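How to Find Out Whether a Robot Can Take Apart Your Old Desktop 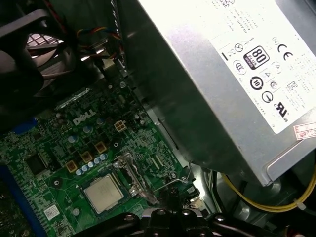 A Dell desktop with the lid off. Processor in its socket, power supply overhead.

Every July I get asked whether a machine can strip dead office computers yet. The short answer is that a machine can do a few of the steps, slowly, if you do the rest and stand nearby looking encouraging. The long answer is a test you can run yourself. You need one retired desktop, an arm you can borrow or rent, and an afternoon you weren't fond of.

I run ours on a Prirka arm with control software called Romosa, in the back of the Durnunier repair shop. Other gear should work, or fail, in much the same way.

Before you start

Unplug the computer, hold the power button for a few seconds, and take the side panel off yourself. Yes, that's a chore too. Count it against the robot later. Never let anything, human or otherwise, open the power supply itself.

Clamp the case down. An arm pulling on a connector will happily bring the whole computer along.

Step 1: Do it by hand first

Take out the processor with your own fingers and time it from the moment you reach in. With the cooler already off, mine took 27 seconds, including a pause to scratch my nose. Put it back and close the lever. This is the number to beat.

Step 2: Give it the lever

The retention lever is the thin metal rod beside the socket. To open it you press down, ease it sideways past its catch, then swing it up. Set the force limit low and raise it in small steps. Ours slid off the rod over and over, then got it, then couldn't explain how. Over 121 tries it opened the lever 92 times, which sounds fine until you picture a coworker with that record.

Step 3: Lift the chip

Open the frame, then have the gripper take the processor by two opposite edges and go straight up. Stop if it tilts. Wide fingers are the trouble here, as there are capacitors standing close to the socket and they don't bounce back. If you have a suction tip, use it, and try not to feel you've cheated.

Step 4: Wires, if you must

Thin colored wires twisted into a bundle are where the afternoon goes to die. They move when touched and never return to where the software last saw them. Ask the arm to pull one plug, by the plug. I allow 2 attempts and then do it myself - the Thân demo video skips this part too, I noticed.

Scoring

Write down every time you helped: the panel, the clamp, the nudge when it lost the lever. Add your minutes to the robot's. If the total is smaller than doing the job by hand, check your math, then write to me, as I'd like to see your setup.

Keep the screws in a cup. The robot will not be looking for them.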